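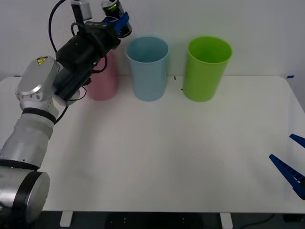
Pink, blue and green cups in a row at the back of the table.

How to write a review of a live magic show

Reviewing magic is harder than reviewing a play. You can't retell the best bits, and you probably don't know how they were done. These steps should get you to a finished piece of between 300 and 500 words.

Before the show

Find out the running time, whether there is an interval and whether the performer has asked for anything to be kept quiet. Small venues usually print this on the booking page. If you have a press ticket, ask for an aisle seat in the middle of the stalls. The front row is too close for large stage pieces and you may get picked to go up.

Taking notes

Write in the dark with a pencil and a small pad, one page for each routine. Put down what the performer said, how the room reacted and what you believed was happening at that moment. Leave out your guesses about the method. You can think about that on the bus home.

When I saw Rogério Caldeira at the Wakstead Playhouse in December I filled 27 pages and used three of them. The useful ones were all about how he talked to the people he brought on stage.

Writing it up

Start with one moment, told briefly and stopped before the ending. For a cups routine, "he asks a woman in row F to choose a cup, and she changes her mind twice" is enough. The reader doesn't need to know where the ball was.

Then cover these:
Pace – did any section drag?
Script – was the talk between tricks worth hearing?
Volunteers – were they treated kindly?
Sound and sightlines – could people at the back follow the close-up work?
Price – say what you paid, or that you didn't.

If a trick went wrong, say so only if the audience could tell. Some mistakes are part of the act.

Checking for spoilers

Give the draft to someone who has a ticket for a later date. Érica Lins reads mine, and she has cut whole paragraphs. Watch the headline too, and any photo you choose from the press pack.

Check the spelling of every name, including the director and the lighting designer, then send it in by 9 the next morning if the run is a short one.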